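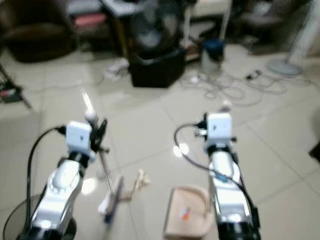 # Krajčí two-arm teaching kit

Most of what gets sold as "teach a robot in minutes" skips over who does the teaching and how many tries it takes. We sell the Krajčí kit, and we'd like you to know both before you spend the money.

The kit is a pair of arms, a pair of leader handles and a recording box. You hold the handles, the arms copy you, and the box stores what they did along with the video. Later you train a policy on those recordings with whatever software you like. Krajčí doesn't include training software, and after trying what other makers bundle we don't count that as a loss.

## What you get

- Two follower arms with two-finger grippers
- Two leader handles, left and right, with trigger and clutch
- One Voltura power supply, enough for both arms
- Recording box with 4000 GB of storage
- Wrist cameras, one per arm
- Cable set, clamps, emergency stop

A head camera is not in the box. The product sheet says the kit is "head camera ready," meaning there is a spare port and a bracket. Budget for the camera separately.

## Two ways to show it a task

**By remote control.** You work the leader handles and the follower arms move with you. Recordings made this way are the cleaner kind, as your own hands stay out of the camera views. The drawback is feel. The handles have some resistance in them, but you will not sense a gripper squeezing a soft object. Expect to rely on your eyes, and expect to drop things for the first day or two.

**By hand.** Hold the button on the forearm, and the arm goes slack enough to push around. It's quicker to learn and good for slow moves and fixed positions. With two arms it gets awkward fast: one person can guide both, but then there's no hand left for the gripper triggers. We'd call it a setup tool. The brochure calls it a teaching method, and you can weigh that for yourself.

## How many demonstrations?

Krajčí's brochure says 27. We asked Diễm Diệp, who runs our demo bench, to try that with a simple job: pick up a small part, put it in a tray. At 27 the arms managed it as long as the part started where it had been during recording. Move it a hand's width and they reached for the old spot.

She got something she was willing to show customers at 80, with the part's starting place changed on every run. Tasks where both arms handle the same object took more, and one of them (threading a cord through a ring) never worked well enough for us to quote a number. If a seller gives you a single figure for "any task," ask which task they tested.

## Before you order

Clear more room than you think. The arms need their full reach plus somewhere for you to stand with the handles and still see the work. Loose cables close to the grippers will get caught sooner or later, so leave slack at the wrists and tie down the rest.

Shiny floors and tabletops bother the cameras. Reflections shift as the light changes, and a policy trained in the morning can act lost by late afternoon. A plain matte mat helps – more than the "adaptive exposure" setting, which we leave off.

The recording box does not flag bad takes. If you fumble, you have to press discard yourself, before starting the next one. Plenty of first-time users forget and end up teaching the arms to fumble.

## Kit or single arm?

If your task needs one hand, buy the Fliltska single-arm set. It costs less than half as much, the handle is the same design, and you'll finish your recordings sooner. A second arm is worth paying for when something has to be held steady while something else is done to it.

## Ordering

Order code: Grondovska 1951. Support covers the hardware and the recording box. It doesn't cover trained policies, yours or anyone else's.

You can book time on the demo bench before buying. Bring your own parts – ours have been chosen because they're easy to grip.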